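# Puesto 2: cables, tornillos y una bolsa de tela

*Boletín interno de Prindness, 2021-09-16*

En agosto el puesto 2 estuvo parado más días de los que nos gusta admitir en un boletín que también lee la dirección. El motivo fue un cable. Antes del cable habíamos sospechado del software, de la red, de la alimentación y, durante una tarde especialmente larga, de la humedad de Sulamberg. Era el cable de la pinza izquierda, partido por dentro justo a la salida del cuerpo, donde se dobla cada vez que alguien gira la muñeca.

Hiwot Alemneh, que heredó el mantenimiento del puesto por el procedimiento habitual de estar sentada cerca, ha redactado la rutina que sigue. La publicamos entera para que nadie pueda alegar en la próxima reunión que no la recibió.

**Antes de empezar el turno**

- Mirar los dos cables desde la pinza hasta donde se pierden de vista. Si hay una curva cerrada, deshacerla con la mano. Con la mano, insistimos – ya sabemos lo de los alicates.
- Abrir y cerrar cada pinza diez veces sin nada entre los dedos. Si una suena distinta de la otra, apuntarlo en la hoja aunque funcione.
- Apretar los tornillos de los dedos metálicos con la llave dinamométrica pequeña. La grande es de la célula de Vistitdale y hay que devolverla.
- Pasar un paño seco por el tablero. Las pelusas de la tela acaban en las articulaciones y las articulaciones acaban en la mesa de Hiwot.

**Calibración**

Se hace al cambiar cualquier pieza, después de una caída (se notan, por mucho que se dejen en su sitio con disimulo) y cada 3000 ciclos. El contador no avisa. Hubo un tiempo en que avisaba, con un pitido que alguien de la oficina de al lado consideró incompatible con su trabajo, y desde entonces hay que mirarlo.

El procedimiento dura 90 segundos por pinza si se hace de una vez. Se coloca el patrón, se cierra hasta el tope, se guarda el cero, se abre del todo y se guarda el máximo. Si la diferencia entre las dos pinzas sale mayor que la tolerancia de la hoja, se repite. Si vuelve a salir, se llama a Hiwot. No se cambia la tolerancia de la hoja. Existe una versión de esa hoja, fechada en agosto, con una tolerancia admirablemente generosa; rogamos a su autor que la retire del cajón.

**La prueba con tela**

Después de calibrar se trabaja siempre con una bolsa de tela sobre el tablero blanco. La tela es mal público: se arruga, se escurre y no perdona un dedo desalineado. Una caja de cartón, en cambio, se deja coger por cualquiera, y por eso en agosto dimos por bueno el puesto dos veces antes de tiempo. La bolsa se extiende plana, se pinza por una esquina, se levanta un palmo y se vuelve a dejar. Luego lo mismo con las dos pinzas a la vez. Si la tela resbala, se revisan las caras interiores de los dedos antes de echarle la culpa a nadie.

**Repuestos**

Milošević nos ha mandado más de 150 tornillos, lo cual resuelve el problema de los tornillos hasta la jubilación de varios de nosotros. Cables ha mandado dos. El primero ya está montado en la pinza izquierda y el segundo está en el armario, en una bolsa con la etiqueta «NO ES UN CABLE DE RED», que debería bastar. Hemos pedido más, con salida acodada, a ver si así el doblez se reparte un poco. El plazo de entrega que nos dan es «pronto».

Mientras tanto, al colgar las pinzas al final del turno, el cable se deja en un lazo ancho y suelto. Enrollarlo alrededor del cuerpo queda muy ordenado y es exactamente lo que mató al anterior.

La hoja de incidencias está en la carpeta compartida del puesto, dentro de la subcarpeta que se llama «nuevo_definitivo». La otra, «definitivo», es la antigua.

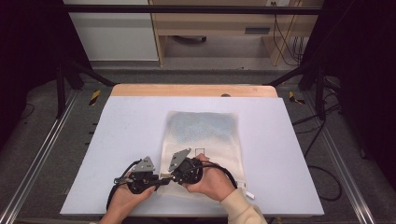
Las dudas sobre la rutina, a Hiwot por correo. Las quejas sobre el pitido, si se decide recuperarlo, también.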